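Filstead Play Kitchen Gallery
Home | Galleries | Toy Shelf | Contact

August
By Hafþór Brynjólfsdóttir

I have spent 34 years avoiding real cooking, so a play kitchen suits me well. Nothing burns, and the fruit keeps until somebody's dog gets hold of it. My own collection stands at 39 pieces. My sister says 40, but she is including a spoon.

Lunch things on the white table: strawberry, orange slice and banana, with a green colander and a pan to match its mood. The toaster oven has the right-hand side to itself. 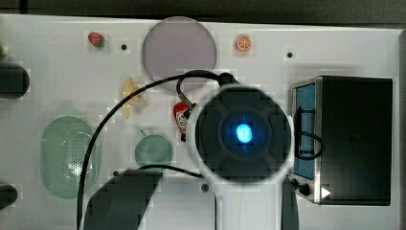
Two of the ketchup, upside down, as ketchup spends most of its life. The label is embroidered, tomato and vine included, and claims 1869. 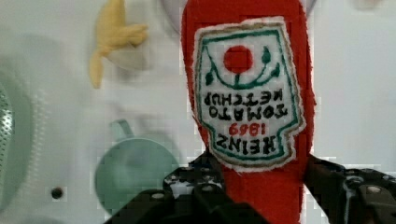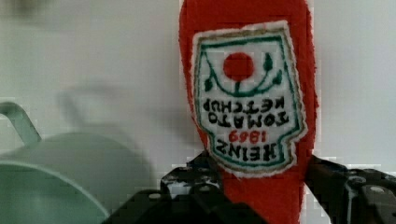
I have a weakness for soft groceries. A plastic bottle makes a terrible racket on a kitchen floor at six in the morning, and a stuffed one makes none, which any parent will tell you is worth more than realism. The Droseck catalog lists 2,000 pieces of pretend food and I would trade most of the vegetables for one decent mustard. Fuzz does collect crumbs. I go over mine with a dry toothbrush and try not to think about what the crumbs are.

More plates and pans next month, if I can find the lid to the teapot.

Recent galleries
Rowbotham Tea Sets
The Brirnon Bakery Counter
Wooden Eggs, Mostly Whole
Small Pans, Large Ambitions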